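Setting up a table for small plastic parts

These notes are for sorting and checking small moulded parts at a table at home or in a workshop: connector housings, clips, end caps, the sort of thing that comes in a bag of 200 and ends up on the floor. They were first written for the Tunstall workroom and have been changed a little since we moved to Rurside.

What you need

A steady table
A piece of plain fabric or a fabric-topped mat, grey or darker
Two shallow trays, one for parts to do and one for parts done
A lamp that can be moved
Cable ties or tape
A hand lens, if the parts have marks on them

1. Clear the table

Take everything off, wipe the top down and let it dry. Wood is fine to work on, but small parts slide on a varnished top and a white part on pale wood is hard to pick out when you are tired. If the table rocks, put card under the short leg before you go any further.

2. Lay the mat

Put the mat where your hands will be and keep it flat. A fabric surface stops parts rolling and makes less noise when they drop. Choose a plain one. Patterns hide things, and fluffy cloth leaves fibres in the open ends of the parts. Brush it before each session. Tape the corners only if the mat creeps; the tape leaves a mark on some finishes, so try it underneath the table first.

We used a cut piece of cloth from Cuven for a long time and it was perfectly good. A thicker mat is easier on the fingertips when you pick up something very small.

3. Sort out the cables

Anything with a lead should have it run to one side of the table, and the same side for everything. Keep leads off the mat. Thin coloured wires are best bundled together near the edge, with enough slack that nothing pulls when you move. Don't tie thin wires tightly to a thick cable – the thick one wins.

4. Set the light

Put the lamp low and to one side. Light from straight overhead flattens white plastic and you lose the steps and ridges. With the light coming across, each face takes a slightly different tone and you can see which way up the part is. If the glare is too much, turn the lamp towards a plain wall and work by what comes back.

5. Work one part at a time

Take one part from the first tray and put it in the middle of the mat with clear space all round it. Look at the outline first, then the faces, then the ends. On moulded parts, check for:

– a lip or ridge on one side only, which tells you the orientation
– chipped or ragged edges at the open end
– small marks or specks on the face, which may be part of the mould or may be dirt
– flash along the seam

Wipe a speck with a dry cloth before rejecting the part. If it is still there, look at three or four others from the same bag. The same mark in the same place on all of them is from the mould.

Move the part to the second tray before taking the next. Two parts on the mat at once is how they get mixed up. For a large batch, such as the 2,550 clips we did for Ritodside in May, stop every hour and brush the mat again. 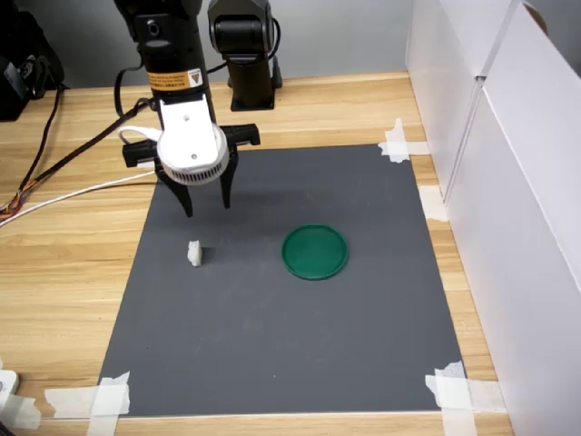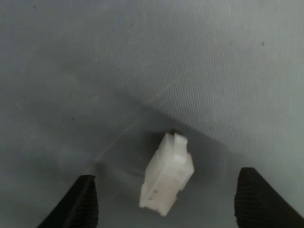

First picture: leads run off to the left across the wooden table. Second picture: a small white plastic part on grey fabric.

Last updated: October 26, 2020

Contact | Copyright Rurside Workroom Notes | Back to top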